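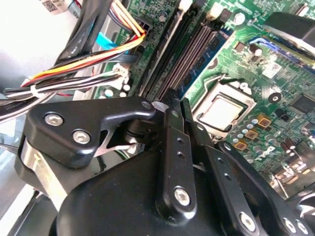 Gripper drifts towards the socket lever after warm-up
Board: Cells and end effectors > Maintenance

plikora_elli
Bench cell, one arm, two-finger gripper with the camera at the wrist. Its job is taking old desktops apart with the boards still in the case. First thing in the morning it goes to the processor socket like a homing pigeon. After 80 cycles it is off to one side, and after 226 it stopped with a force fault. I have re-taught the approach point twice and I'm getting bored of my own handwriting on the log sheet. Where would you look first?

T_Mokgethi
Finger bolts. Always the finger bolts. Put a hex key on every pivot and see which one turns when it shouldn't.

zomar27
Disagree with Thulani, as is traditional. Loose bolts give you scatter. A steady drift one way is the arm warming up. Run it for half an hour with nothing in the fixture, then teach the point.

T_Mokgethi
A worn pivot under a steady sideways load drifts one way quite happily. Ask me about May.

zomar27
I would rather not ask you about May again.

plikora_elli
Checked all of them. One at the base of the left finger took nearly a quarter turn, the rest were tight. Cleaned it, put medium threadlock on, left it overnight. Also found the camera bracket could be nudged with a thumb, so that has been done too.

Marietjie_N
If you moved the camera bracket, your hand-eye calibration is now a work of fiction. Redo it before you teach anything. And keep the cables out of the approach. Ours at Valtcombe snagged a SATA lead on the way out and took the drive with it. We tie everything back to the case wall now, which adds a minute per machine and has saved me a lot of apologising.

plikora_elli
Calibration redone, with some muttering. Now at 226 cycles and still landing where it should.

T_Mokgethi
Finger bolts.

zomar27
She changed three things at once, Thulani. It could be any of them.

T_Mokgethi
It could. It was the finger bolts.

Marietjie_N
Elli, put the bolt check on the weekly sheet and the warm-up on the daily one, then they can both be right somewhere else. What speed are you using for the last bit of the approach?

plikora_elli
Ten per cent for the last 27 mm. Slow enough to go and make tea, which I have.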